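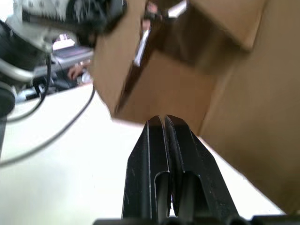
Photo: Ekua Kyei

Corrugated cardboard is a layered paper material made by gluing a wavy sheet, called the medium or fluting, between two flat sheets called liners. It is light, cheap and amazingly stiff for something made almost entirely of paper, and it carries everything from peaches to pianos.

History

Pleated paper was patented in England in 1856 as a lining for tall hats. Its life as packing material began in the United States in 1871, when it was wrapped around bottles and glass lamp chimneys. A liner was added to one side a few years later, then to both.

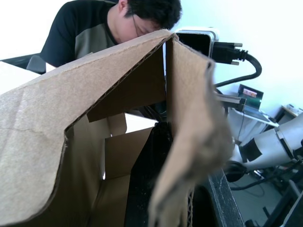 Early boxes were cut and creased by hand. Small box towns grew up beside the paper mills, and Natton was one of the liveliest - at its peak the Appiah works ran 78 cutting tables and employed nearly 747 people, many of them from the same few streets.

Structure

The secret is in the arches. Each flute acts like a tiny column when the board stands upright, so a box wall can take a surprising load from above. Flute sizes go by letters, and the order is wonderfully confusing: A is the tallest of the common types, C is in the middle, and B is smaller than both. The letters follow the order in which the sizes came into use.
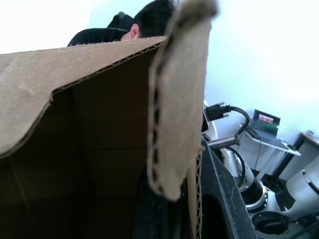
Moisture is the great enemy. Damp air softens the fibers and the starch glue, and a stack that stood happily in a dry storeroom may sag in a humid one. Wax and plastic coatings help, but they make recycling harder.

Reuse and recycling

Old boxes are pulped in water, screened to remove tape and staples, and pressed into new sheets. The fibers get shorter with each trip through the mill, so fresh pulp is often mixed in.

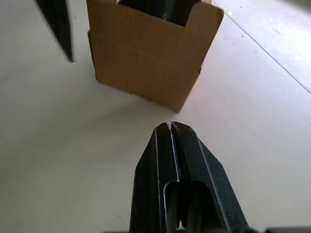

Artists love the stuff too! Sculptor Gilmar Prado built Clurner, a walk-through maze of 72 board arches, using flour paste and no nails.

See also: Paperboard; Kraft paper; Box-making in Natton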